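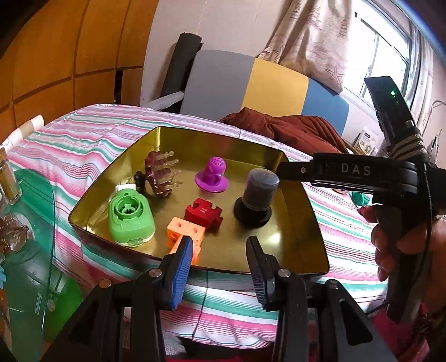 Chapter 3
Small Things and Where They Live

I have a confession to make before we start on sorting: I own a tray. It's gold-colored metal, shallow, wider on one side than the other, and it spends a lot of its life on top of my striped bedspread collecting whatever I've just pulled out of a pocket or a drawer. Six things are on it at the moment. A few are building blocks, red and orange. One is bright green plastic with a little toothed center. One is magenta silicone, shaped like a tiny hat with holes in the top – I love it and I can't tell you what it's for.

If you had to put those things away, where would you start? Most of my students say color, and color is fun! But it runs out fast. Red and orange blocks belong together even though they don't match, and the dark red comb-like thing doesn't belong with the red block at all.

In Chapter 2 we worked with large items (coats, pots, bedding) and you could sort nearly all of them by room. Small items are harder. They travel, they lose their partners, and they end up in the drawer with the dead batteries. When I emptied the front office at Ndlovu one March, I wrote down every loose object under the size of my fist and got to 1,498 before lunch – and I hadn't opened the closet yet.

So in this chapter we'll sort by use first, then by how often you reach for a thing, and only then by looks. You'll need a tray or a shallow box, a pencil, and a copy of the Iltesent sorting sheet from the back of the book.

Key words
category, set, stray, home spot, holding tray

Before you read
Empty one drawer onto a bed or table. Put any pieces that connect to each other side by side, and leave the rest where they fall.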